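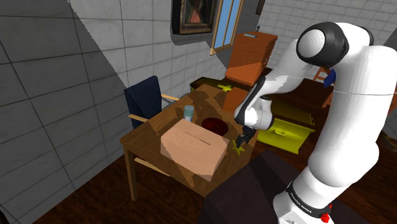 ## Sim episodes get their own rulebook

The new house rules for simulated manipulation work are finished, and we're thrilled with how they came out! They run to three pages, they use plain words, and they apply from June to every tabletop task built at Derham or Prinska. If you only touch the real arms, skim page one and go back to what you were doing.

Until now each site had its own habits. Prinska saved the random seed with every episode and Derham mostly didn't, which made comparing results a headache (anybody who tried to rerun the spring batch will remember). When the Cunha project went back through its archive, 322 episodes couldn't be rebuilt from what was on disk. That number did more to get the rules written than any meeting we held.

So what changes?

**Write down the whole room.** The scene file has to list everything that loads, including the furniture and whatever hangs on the walls. A chair beside the table is something the elbow can hit, and a window changes the light the policy learns from. Background objects count too – if there's a star within reach of the gripper and another one on a table farther back, each gets its own name in the file. "Star" alone will be sent back.

**Keep the hard shadows.** We had a good argument over this one! Some people wanted soft, even lighting as the default. The rule now says that at least 30 episodes per task must use strong directional light, with shadows falling across the work surface, and that those episodes stay in the test set.

**Respect the real limits.** Joint speeds and gripper force in simulation may not go above the values set for the matching arm in the lab. No "sim only" overrides, even for a quick demo.

**Label it as simulated.** Every picture, clip and table that leaves the building says so in the caption or the file header. Renders are getting very good, and a reader shouldn't have to guess.

**Report the failures.** A success rate goes out with the number of attempts and a short note on what went wrong. Dropped objects and bumped furniture go in separate columns.

The checklist at the back has 41 lines, but most are yes or no, and the Koston tool fills in the lighting and seed lines for you. Old episodes don't need to be redone unless you plan to publish from them. Comments are still welcome in the shared draft, especially on the naming section – it's the part we expect to revise first.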